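Evening all, and sorry for the ramble. We've been running the Narberg bedroom in the simulator before anything goes near the real machine at Abu Hammour, and the Osik planner has started grabbing things it was never asked to touch. The job is the teal desk drawer, nothing more, and the right arm goes off and clamps the framed picture by its lower edge (bless it).
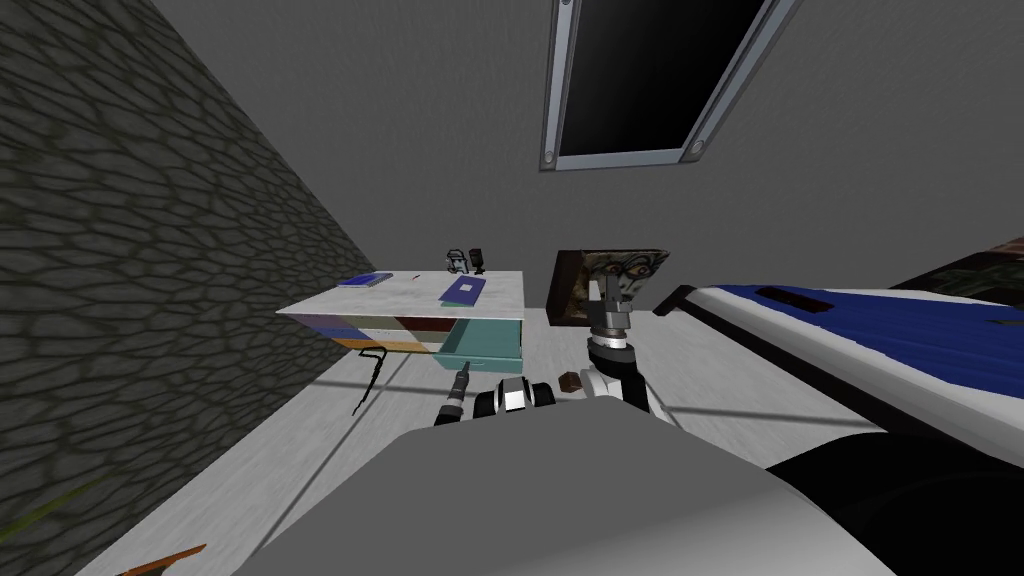
**mossgate:** I'd look at your collision margins first. We had the same thing in May and it went away once we'd widened them.

**kettle51:** Could be, but I'm not convinced. Margins would make it bump into things, and this one is choosing to close its fingers. My money's on stale target poses. Have a look at the wrist view from the same session, fingers open and nothing between them.

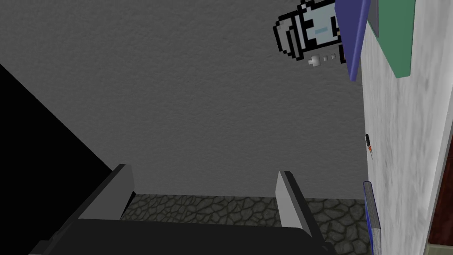 Does the emergency stop still work when it's in this state? It stops both arms, but the grippers stay as they are, and that's the bit that worries me for the real one.

**mossgate:** Fair point about the grippers! I still say margins, mind you. Could we see both arms together?

**cunville_lad:** Of course, and thank you both for being so patient with me.

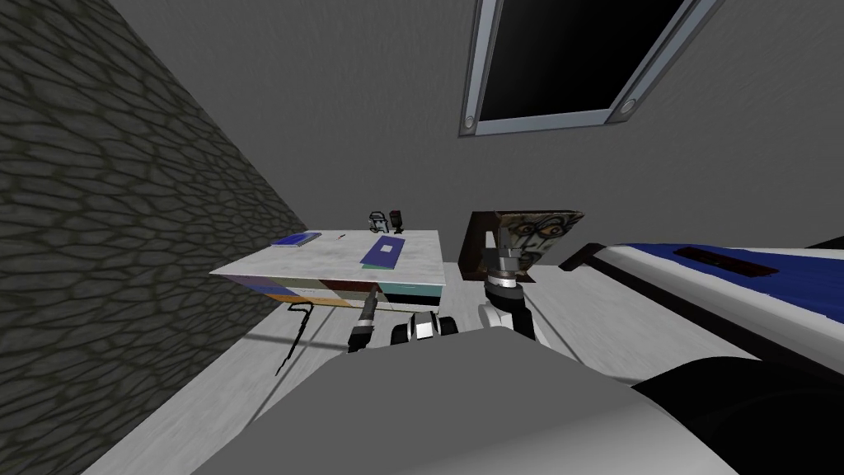

*Narberg bedroom, both arms, desk on the left and bed on the right*

I've been through about 500 lines of log since tea, and the right arm's target is 4 seconds old when it sets off. The other wrist view I saved has the window in it,

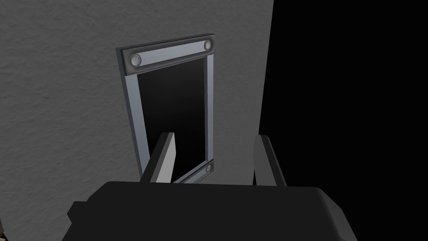 and I'd like to replay that stretch with the old planner before I change any settings. Real arms stay switched off until then.

**kettle51:** Very sensible. Post the log when you can.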